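Bevora shelf liner for refrigerators, pack of 7
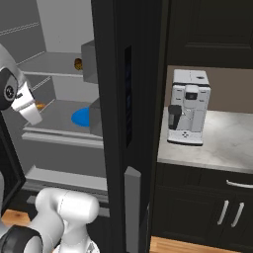 The liner is sold in one roll size and you cut it at home with normal scissors. We made it for people who are tired to take out the whole shelf each time some juice or milk is spilled. You lift the mat, rinse it under the tap and put it back.

**Details**

- Item number: 1059
- Length of each mat: 18 inches
- Color: clear or light green
- Weight of the pack: 146 grams
- Made by Lunix for the Tudodside shop

**How to cut it**

Measure the shelf from the back to the front edge and leave a small space on both sides, so the cold air can still move. Draw the line on the back with a pencil. The smooth side goes down.

**Care**

Wash by hand with mild soap. Please do not put it in the dishwasher, the corners will curl. If a mat is already curled, leave it under a heavy book for one night.

**Please note**

The older Rafferty mats were thicker and are not sold any more. The new ones fit together with them, but the green is a little different. The clear color is again in stock from 7/6/23. Packs which were ordered in June are sent first. Opened packs can be returned only if no mat was cut.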